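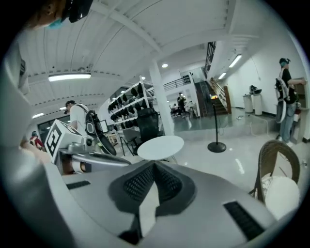 Rasha Zein thinks a meeting with no agenda is a meeting nobody should have to sit through, and she wrote to tell me so after my last column. Four paragraphs. She wants every gathering in Plelledwood, from the library board down to the garden club, to publish a list of topics beforehand and stick to it. Start on time, finish on time, go home.

I get it. I do. I have sat in the room on Akpalu Street until my legs went numb while two men argued over a hedge. I've looked at my watch. I've gone out to "take a call."

But I still think she's wrong, and I want to say why before I have to go pick up my kid.

The hedge argument

The hedge was on the agenda for 10 minutes. It took 70. Everyone was furious. And somewhere in there Dima Masri, who had not said a word at a town meeting in her life as far as I know, stood up and said the hedge didn't bother her but the crossing next to it did. Cars come down the hill and can't see you. She'd had a stroller clipped in July.

Not on the agenda. Nowhere near it. A tight chair would have said thank you, please submit that for next time. And she would not have come next time, she told me so herself. There's a stop sign there now.

That's the whole case really. People don't know what they came to say until somebody else has talked too long.

What we got instead

Since last year we have the new format. Three minutes each, a bell, written questions only after eight. Georges Shboul set it up and he meant well, he was tired of people leaving early. The minutes are beautiful now. Short. You can read them on the bus.

I went through the old ones and the new ones side by side, which took me most of an evening and a bad pot of coffee. Old ones: complaints, tangents, somebody's recipe for some reason, a lost dog. New ones: motion, second, passed. Motion, second, passed. Same five names over and over. The people who are good at three minutes are the people who already talk for a living. I include myself.

Meanwhile the big stuff still happens, just out in the parking lot afterwards, where there's no minutes at all and you have to know who to stand next to. I don't see how thats more fair to anyone.
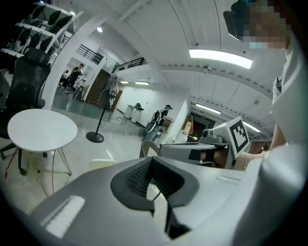 The cost of it

Yes there's a cost. Tarek Salameh works nights and he can't give up a whole evening to hear about drainage. Parents can't either. I heard from 13 people on this and most of them brought up babysitters. Fair point, and I don't have a good answer except that the long meeting doesn't have to be every meeting. Do the quick ones monthly. Bell and all. Then twice a year, open the doors, put out chairs, no list, and let it run. Feed people. Have somebody watch the kids in the next room.

The budget for meetings last year had $693 left over in it. That's a lot of soup.

Rasha will say it'll be the same loud men. Maybe at first. They do run out of things to say evenutally, and it's after that I'd want to be in the room.

Letters to the usual address. Long ones are fine.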